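The Small Firm That Sews the Town Banners of Jadlow

14 November 2008

When the wind comes down the valley in Jadlow, the first thing to suffer is the banner above the post office. It was sewn by Drodetti, a workshop with 5 sewing machines and one very long table. Last year the workshop finished 1,466 flags and banners, most of them for towns that have no other place to ask.

The nylon arrives in rolls and is cut by hand. Each edge that flies free gets four rows of stitching, and the corners get a second piece of cloth under them.

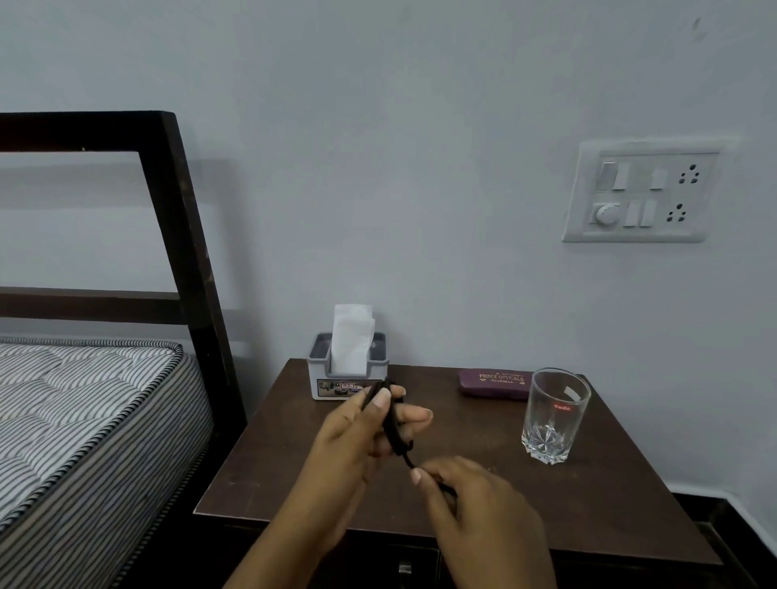 A black cord held over a nightstand.

A town banner is more difficult than a national flag. The colors are often written in an old council paper with words only, such as "river blue", and the workshop must make samples until the town agrees. For the village of Usik this took until July. The letters on its banner are sewn on both sides, so that they read correctly from each direction, and this makes the cloth heavy.
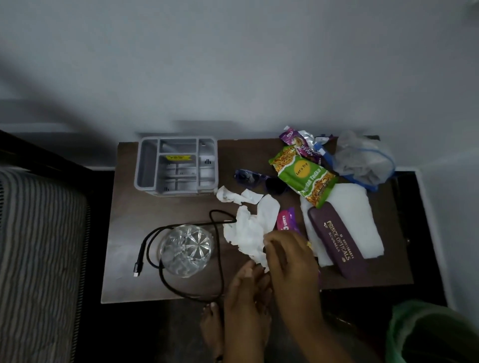

Nathalie Kowalchuk thinks double-sided letters are a mistake for any town with strong wind, and that a lighter banner at 99 dollars, changed every year, serves people better than one at 214 dollars which pulls on the pole.

The workshop makes both kinds. The heavier one is still ordered more, mainly for halls and parades, where it hangs straight and looks rich.
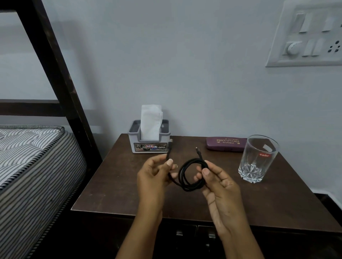

Two hands with a coiled charging cable.

Repairs are accepted in winter only. The banner must come clean and dry, without its rope.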